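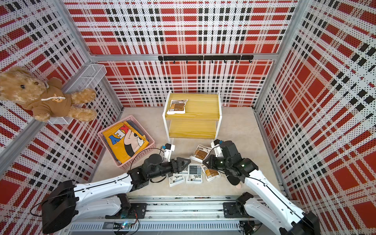
November 24, 2018

Long day on the two-arm cell, writing this before I forget what I did.

Left arm had been dropping its wrist camera feed since last week. Would run fine for a while and then the picture froze, and the arm kept going on an old image, so you get a gripper closing on air. I swapped the cable first. No change. Swapped the port. No change. Then Xiomara Zamora wiggled the cable up near the wrist while I watched the monitor and there it went. Connector was fine, it was the loop. Too tight, so every time the wrist rolled all the way over it tugged on the plug. Redid it with more slack and a tie further back on the link. Ran the roll back and forth 500 times over lunch, no freeze. Good sandwich too.

While I was in there I checked the bolts on both mounting plates. Right one was tight. Left one had two that turned way too easy, which explains the little shudder when it stops. The rail is slotted so the plates can creep if you let them, and this one had. Pushed it back to the mark, tightened everything corner to corner, drew a new paint line across the bolt heads so next time I can just look. Should of done that in the spring.

Moving the plate means the old calibration is junk. Redid both arms, not just the left, they have to agree with each other or the handoffs go bad. The Povau routine takes 26 minutes an arm if you dont bump anything. I bumped something. So do the left one twice.

Then grippers. Wiped the finger pads with alcohol, the snack wrappers leave a film on them and they get slick. Closing force was set at 225 in the config, units are whatever Leemans decided, and I took it down to 124. Packets hold fine and the corners dont get crushed. Might be too low for clothes, will find out Monday.

Still to do:
tidy the wires by the left base, they're just loose on the floor side of the rail
strain relief on the right wrist camera, same cable, same problem coming
order spare finger pads
write down the new zero offsets somewhere that isnt my hand

Last test was packets only, both arms, slow speed. Left it at slow for the weekend. If you're in before me leave the speed alone please, I want to recheck that paint line first.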